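Laundry Room FAQ
Vastard House, residents' pages
Last updated 22/11/2022

Who can use the machines?
Anyone living in the building. There are 3 front-loading washers. You need your door fob and a laundry card, which the front office sells.

Where should I put my clothes while I load?
In a basket, held or set right in front of the washer door. Items that slip while you load or unload then land in the basket and stay off the floor. Light-colored baskets make dark socks easier to spot.
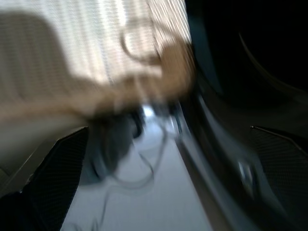

Laundry room, Vastard House.

How full can I load the drum?
Leave a hand's width at the top. Bunched-up clothes don't rinse well, so shake out each piece before it goes in.

Can I mix reds and darks?
Yes, in cold water, once the red items have been washed alone a few times. New red or orange clothes should go in by themselves. Keep whites out of both loads.

How do I keep clothes from catching on the door?
Open the door all the way. Push each item past the rubber seal before you let go, and check the lower edge of the glass before you close it.
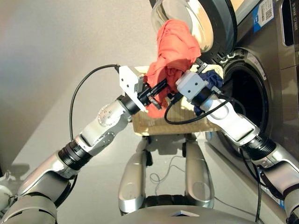 Clementina Mota writes that small things also get stuck in the fold of the seal, and that she found a child's sock there in August after two more washes. Please run a finger around the seal when you unload.

What happens to clothes left behind?
They go on the shelf by the sink for 3 days, then to the front office.

A machine has stopped mid-cycle. Who do I call?
Call the office at extension 587 and ask for Barış Başaran. Please don't force the door.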